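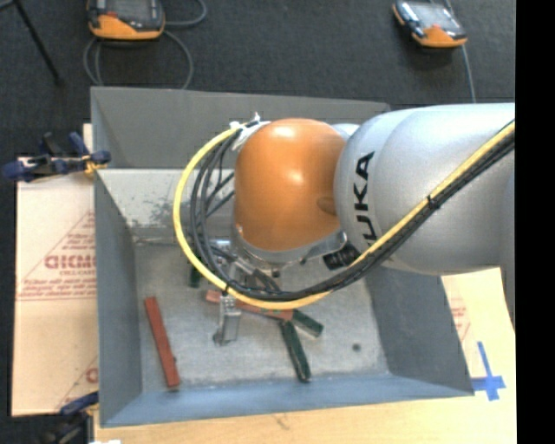

Sorting out a big tub of blocks

A large open bin is an easy way to store blocks, offcuts and other small pieces, but it needs a bit of upkeep. Things settle on the bottom, grit collects under them, and after a few months you are reaching past dust to find the one colour you want. I do ours every second March or so, and more often when visitors' kids have been through.

Empty it completely
Tip or lift everything out onto an old sheet. If the bin is metal and heavy, leave it where it is and take the pieces out by hand. Scooping with a dustpan is quicker but brings the grit along with the blocks.

Clean the bin
Vacuum first, using the crevice nozzle along the bottom edges. Then wipe with a cloth wrung out in warm water and a squirt of dish liquid. For grey marks left on bare metal, bicarb on a damp sponge will usually shift them. Don't scrub painted metal with it. Rinse, dry with a towel and leave the bin open for 2 hours before anything goes back in.

Wash the blocks
Plastic blocks can go in a bucket of warm soapy water. Swish them about, drain them in a colander and spread them on a towel. Wooden ones should never be soaked – wipe them with a damp cloth and dry them straight away. Painted wood is worth testing on one face first, as some of the brighter colours will come off on the cloth. My neighbour Benvinda Barreto lost the red off a whole set that way.

Sort before you put back
Colour is the simplest way to sort if small children are helping. Size is more useful if you build with them. Check for splinters and cracked corners as you go. A light rub with fine sandpaper fixes most splinters, and anything cracked goes in the rubbish.

Don't overfill
A shallow layer is easier to pick from than a deep one. If you can't see most of the pieces from the top, move some to a second tub. Sloping sides help here, as the pieces slide down to the middle and don't hide in the corners.

Lining the bottom
A piece of rubber matting or old carpet cuts the noise in a metal bin by a fair bit. Cut it slightly small so it lifts out for cleaning. Don't glue it down. I did that once with a bin in the shed and spent most of a Friday scraping it off.

Labels
Masking tape and a marker will do. Put the label on the end that faces you, not on the lid.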